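Larkard open day: the cup-hanging demo
Reviewed by Wulan Siregar

I went to Larkard's April open day for the coffee and stayed 3 hours at one bench. The arm there hangs ribbed blue cups on a wooden mug tree – and I loved it!
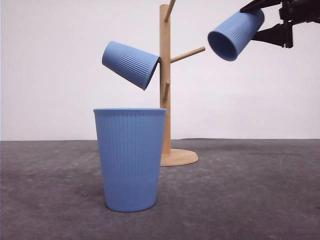
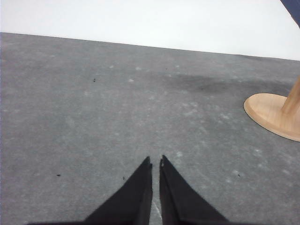

Marius Radu ran the bench and let us pick which peg it should try next. It's slow, and the fan noise gets tiring, but the little tilt before each cup goes on is lovely to watch. I'd have liked a chair and a clearer handout. Entry costs 8 pounds, under-fives go free. Go early, as the room only holds 32.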